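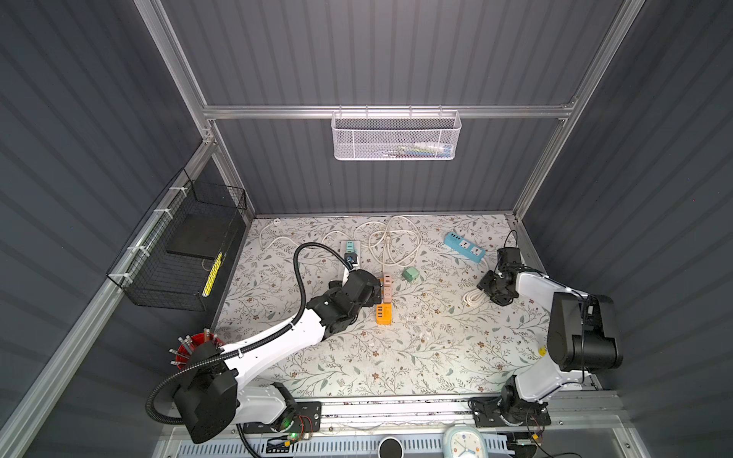

Abb. 1: Zelle mit dunkelgrauen Wellpaneelen, Aluminiumprofilen und zwei Gitterkörben

pruvdale-hausmesse: Bestell- und Bewertungsdaten der Lieferantenmesse Femitz

Stand: 2026-05-05
Sprache der Freitextfelder: Deutsch
Zeichensatz: UTF-8, Zeilenende LF
Trennzeichen: Semikolon

Inhalt

Der Datensatz enthält die Messebestellungen der Frühjahrsmesse in Femitz sowie die Stimmabgaben der Händler für die Lieferantenauszeichnung. Erfasst sind 1.409 Bestellungen bei 43 ausstellenden Lieferanten. Stornierungen bis zum Ende der Nachmeldefrist im März sind eingearbeitet, spätere nicht.

Dateien

bestellungen.csv
Eine Zeile je Bestellung. Schlüssel ist bestell_id. Sammelbestellungen von Einkaufsgemeinschaften stehen als eine Zeile mit der Kennung der Gemeinschaft in haendler_id.

lieferanten.csv
Stammdaten der Aussteller: lieferant_id, warengruppe, standflaeche_qm, halle, erstteilnahme (0/1). Firmennamen sind durch Kennungen ersetzt. Ausgenommen sind Drimico und Balogh, die der Nennung als Mitausrichter zugestimmt haben.

stimmen.csv
Eine Zeile je abgegebener Stimme: stimme_id, kategorie, lieferant_id, kanal (karte oder terminal). Ein Bezug zum abstimmenden Händler ist nicht enthalten und lässt sich auch über die Zeitstempel nicht herstellen, da diese vor der Ausgabe entfernt wurden.

kategorien.csv
Kurzbezeichnungen der Preiskategorien mit Langtext.

Felder in bestellungen.csv

bestell_id: Ganzzahl, eindeutig
haendler_id: Zeichenkette, fünfstellig, führende Nullen beachten
lieferant_id: verweist auf lieferanten.csv
warenwert_netto: Dezimalzahl in Euro, Dezimalkomma
messerabatt: Prozentwert, leer bei Listenpreis
liefermonat: Format JJJJ-MM
status: offen, bestaetigt, storniert

Berechnung der Auszeichnung

Die Gesamtwertung eines Lieferanten setzt sich zu 60 Prozent aus den Händlerstimmen und zu 40 Prozent aus der Liefertreue des Vorjahres zusammen. Die Liefertreue liegt nur als Indexwert vor (Spalte lt_index in lieferanten.csv). Für Erstteilnehmer ist sie leer; diese Lieferanten laufen ausschließlich in der Kategorie NEU und werden dort allein nach Stimmen gereiht.
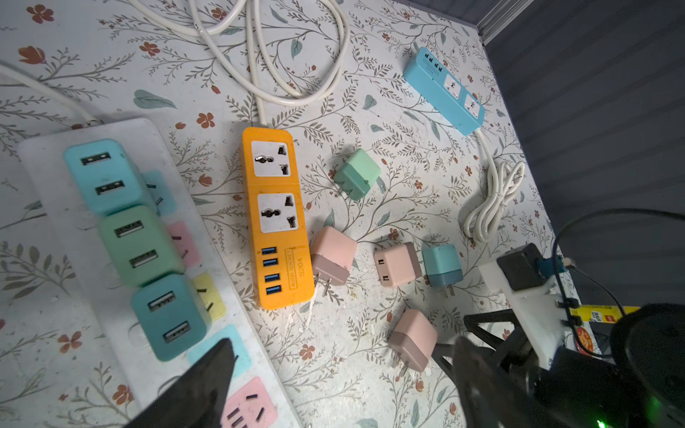
Abb. 2: Weiße Steckdosenleiste mit farbigen Feldern, daneben lose Ladegeräte

Bekannte Mängel

Stimmkarten mit mehr als einem Kreuz je Kategorie wurden verworfen und sind nicht dokumentiert.
In Halle B fehlt bei Nachbelegungen die Standfläche. Leere Werte nicht als null interpretieren.
messerabatt enthält bei Balogh den Staffelrabatt, bei allen anderen nur den Messezuschlag. Ein direkter Vergleich ist unzulässig.
Stornierte Bestellungen behalten ihren Warenwert. Für Umsatzsummen nach status filtern.

Nicht vorgesehene Verwendung

Rückschlüsse auf den Jahresumsatz einzelner Lieferanten. Messebestellungen werden teils vorgezogen, der Anteil schwankt je nach Warengruppe erheblich.

Nutzung

Weitergabe innerhalb der Pruvdale-Gruppe ohne Einschränkung, extern nur aggregiert je Warengruppe. Korrekturen bitte mit bestell_id oder lieferant_id an die Messekoordination melden. Sie werden in der nächsten Ausgabe übernommen, bestehende Kennungen bleiben unverändert.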